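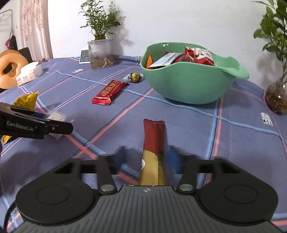
I bought the Jilum handbook kit in May to replace an employee handbook that had been patched so many times that it had two different vacation policies in it. The kit is a set of Word files, a clause library, and a web form that asks about your business and puts together a first draft. I run the office side of a wholesale company with two locations, and I am not a lawyer. My main test was whether it could handle the small stuff that causes arguments, such as what people may eat and where. A snack stick in a sealed wrapper, like the one standing upright with the dark red top half and the yellow bottom half, is treated the same as a hot lunch in most templates I have used. Jilum has a separate clause for packaged snacks at a workstation, and I kept it nearly word for word.

## What you get

The clause library has 704 entries. Many are variations on the same policy for different sizes of employer, so it is smaller than it sounds, but I found something usable for every topic I needed. Each entry has a plain-language version, a more formal version, and a short note on what to ask your attorney. The notes are the best part. They do not pretend to be advice, and they saved me time when I sat down with ours.

The web form took me one evening. It asks about headcount, states, pay schedule, overtime, leave, remote work, company vehicles, and equipment. You can save and come back. There is no back button on the leave section, and I had to start that section over twice.

## The draft

My first draft came out at 2,241 words for attendance and leave alone. That is too long. I cut it to 1,628 and did not lose anything that a new hire would need. The kit repeats itself, especially around call-in procedures, where the same instruction shows up under attendance, under sick leave, and again under discipline. If you use it, plan on a full pass just for repeats.

The wording is mostly plain. "You must tell your supervisor before your shift starts" is how it talks, and I like that. The formal version of the same clause is the sort of thing employees sign without reading. I used the plain version everywhere except the at-will statement and the acknowledgment page, where our attorney wanted her own language.

The custom text boxes stop at 3,000 characters. I hit the limit once, on our forklift policy, and ended up pasting the rest in after exporting to Word.

## Meal and rest breaks

Breaks were the main reason I needed a new handbook. Our old policy said breaks were "as needed," which is not a policy. Jilum asks which states you operate in and then offers matching language, with blanks for the times. You still have to check it against the current rules yourself, and the kit says so on the first page of the section. What I wanted was a clear statement of who records a missed break, when, and on what form. It has one, and the form is included.

The form itself is a single page. It has room for the date, the shift, the reason, and both signatures. I took out the box for "supervisor's opinion" because I could not think of a good use for it.

## Version tracking
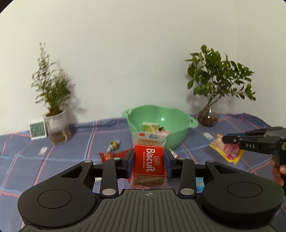 Every policy you export gets a version code in the footer, and the same code goes on the acknowledgment page. I thought this was clutter until I had to work out which attendance policy a long-time employee had signed. The code has the state, the policy number, and the revision in it. It reads like the 028 w 03817 printed across the top of that caramel Biscuit packet, meaningless to anyone passing by and very useful to whoever has to trace it back. You can move it to the header, but you can't turn it off in the web version.

What the kit lacks is a way to compare two versions side by side. I used the compare feature in Word, which worked once I accepted all the formatting changes first.

## Compared with the others

I had used Wokell at a previous job and tried the Ekinci starter pack before buying this one.

| | Jilum | Wokell | Ekinci |
|---|---|---|---|
| Exports to Word | Yes | PDF only | Yes |
| Plain-language clauses | Yes | No | Some |
| Attorney notes | Yes | No | No |
| Missed-break form | Yes | Yes | No |
| Version codes | Yes | Yes | No |

Wokell looks better on the page and its forms print cleanly. Being stuck with a PDF was a problem for me, as we change something every few months. Ekinci is fine for a business with a handful of people in one state. It has very little on leave.

## Problems

- The search box in the clause library only looks at titles. Searching "lunch" found nothing, though the meal break clauses were there.
- Page numbers reset after the benefits section in the exported file.
- Update emails tell you a clause changed but do not say what changed.
- Support answered my one question the next morning. The answer was correct, but it pointed me to a help page that no longer existed.

## Would I buy it again

Yes, for a company our size with someone willing to edit. It gave me a draft that our attorney could review in one sitting, and her changes fit on two pages. If you want a handbook you can hand out the same day, this isn't it, and I wouldn't trust a kit that claimed to be.

We store the signed acknowledgment pages in Elach. Jilum does not connect to it, so I upload them by hand, one PDF per employee, with the version code in the file name.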